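Mar 18, 2021 - sim notebook, Lamptey bench

OK, the texture sweep is finally done and I'm in a good mood about it! Quick recap for anyone who wasn't at the whiteboard: we want to know if a grasp policy trained only on rendered scenes cares more about how many layouts it sees or how much the surfaces change between them. Dzifa bet on layouts. I bet on surfaces (mostly to be difficult).

Setup is the same for both arms of the study. Workshop clutter on the white table, target is the little tan wooden block, everything else is a distractor. The layout run got 1,469 scenes with one fixed set of materials. The surface run got 93 layouts, re-rendered with shuffled floor, table and cabinet textures until the totals matched.

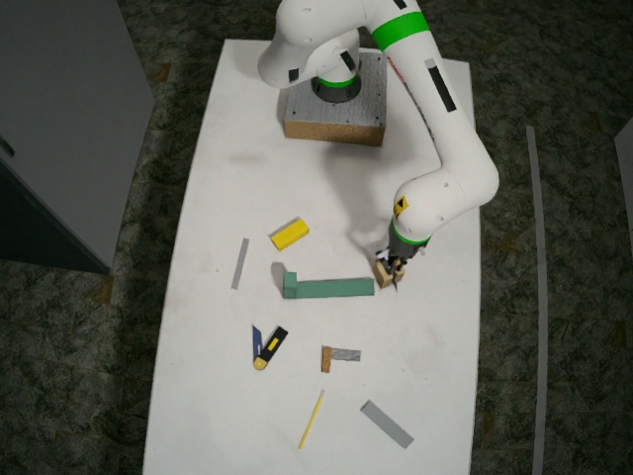
*Notes by Busisiwe Lekota, with Shamim Magsi on rendering*

I like having the try square and the pencil on the table with the target. The square has a wooden handle, so a policy that has just learned "go to the brown thing" should give itself away pretty fast. Same deal with the green L - its long bar ends close to the block, and I want to see if the fingers clip it on the way down.

Results so far, on the held-out Dulari scenes: the layout policy missed 18 grasps, the surface policy missed 7. Same number of tries for each, same start pose. So, point to me, but only one seed each and Dzifa is already (fairly) complaining about that.

Shamim thinks part of the gap is shadows. The layout run kept one light the whole way through, and its misses bunch up when the arm's shadow lands on the target. Could be! I'd like to rerun it with the light moved and the materials left alone before we say anything to Benedicta.

To do: two more seeds, fix the grasp log so it saves the approach angle - it's been writing the start pose twice - and ask Ohemaa if the Widusska machine is free overnight.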